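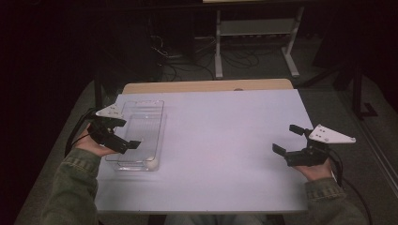
Notebook > Workshop > Packing bench

August, entry begun 4:40 in the afternoon

Long day at the bench, but a good one, and I want to get it down before I forget who said what. We were on the hand-held grippers again. Baiba took the first turn and I took the second, and by lunch my shoulders were telling me all about it. The target for the month is 800 recorded picks and we stand at 307, so there is plenty of sitting still ahead of us!

What I keep thinking about is how odd it feels to do a job you know by heart with two stiff black fingers in place of your own. Yevdokiia has packed for Politis for 18 years and she found herself slowing right down, talking her way through each lift (she didn't know she turned her wrist before letting go, and now the rest of us are all watching our wrists). She asked me plainly whether she was teaching her replacement. I said I didn't think so, that the plan is for the Humivo arms to take the night trays and for the day crew to move to checking and mixed orders, but I also said I'd ask Apostolos to tell everyone properly, with hours and pay on paper. She deserves better than my guess.

Notes for whoever sits down next:
- Keep the cables off to the sides and down before starting. Mine dragged at my right hand all morning.
- Twenty minutes on, then swap.
- Lower the piece all the way into the tray before opening the fingers.
- Write down the bad tries too. Ifigeneia wants them kept.

Panagiotis thinks the grip force setting is still too high for the Relletti trays. Try one step lower tomorrow, and ask Baiba about a taller chair.

Recent entries
Swapping turns at the bench
Night trays: first talk with the day crew
Jolislow sheet samples

Questions: ask Ifigeneia Kouris, workshop office | © Jolislow Workshop | Back to top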